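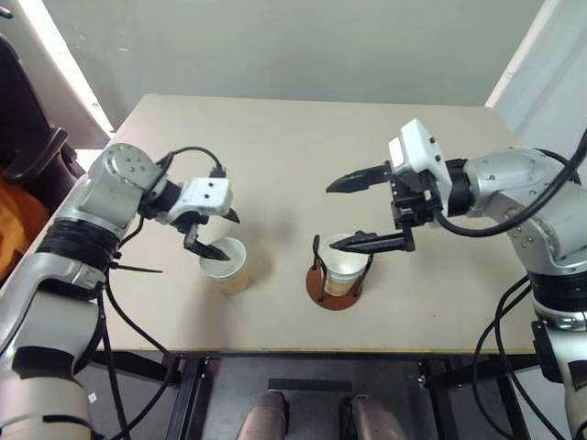 3.2 Cups and holder

Disposable paper cups are light, tapered and narrow at the foot, and most of the spills recorded in the canteen survey (Section 2) began with contact at or near the rim. The bench study was therefore limited to the cup, the surface it stands on and the support around it. Lids were excluded. They were fitted to fewer cups in the survey than expected, and they change the stiffness of the rim enough to need a separate treatment.

All cups came from a single carton of 2,000 supplied by Helon. A sample of 20 was drawn from different depths in the carton, because cups near the bottom of a stack tend to be pressed slightly out of round. Each cup was numbered under the foot in pencil and inspected for dents, lifted seams and uneven rims. Cups failing inspection were returned to the carton and replaced. The sample was then left overnight in the test room with the sleeves in place.

Two conditions were compared. In the free condition the cup stood directly on the table. In the held condition it stood in an open holder with a round copper-brown base disc and thin black wire uprights that curve up around the side of the cup. Both conditions appear together in Figure 2. The wire pattern leaves the upper wall and rim accessible, which was the main reason for choosing it over the closed holders considered at first. A closed holder from Grollham was tried in September and set aside after the wall of the cup caught on the inner lip during removal.

3.3 Sleeve and contact height 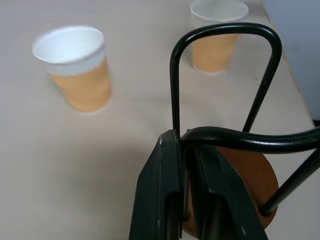 Contact height was defined as the vertical distance from the table to the point at which the cup is touched. It was recorded in three bands – foot, sleeve and rim – following the scheme used by Barrios in the survey coding. The boundary between the upper two bands is easy to find by eye on cups of the type in Figure 3, where an orange-tan corrugated sleeve covers the body and a white band with fine vertical ribs is left exposed just below the rim. A contact falling on the ribbed band was coded as rim. A contact that spanned the sleeve edge was coded by its upper limit, so that the rim band contains every case in which the unsleeved wall was loaded.

The sleeve affects the result in two ways. It thickens the wall over the body of the cup, which reduces ovalization when the sides are pressed, and its corrugation raises friction against the fingers. Neither effect extends to the exposed band. Moving the sleeve upward would protect more of the wall, but the taper of the cup prevents this without a larger sleeve, and Lorente, the only other size tested, left a visible gap at the lower edge.

Each cup was tested empty and at one fill level, first free and then held. The order was not randomized, and some softening of the rim over repeated contacts cannot be ruled out. Bermúdez repeated the coding for 14 of the cups without access to the first set of scores. Disagreements were confined to contacts at the sleeve edge and were settled by remeasuring from the table. The remaining codes were used as entered.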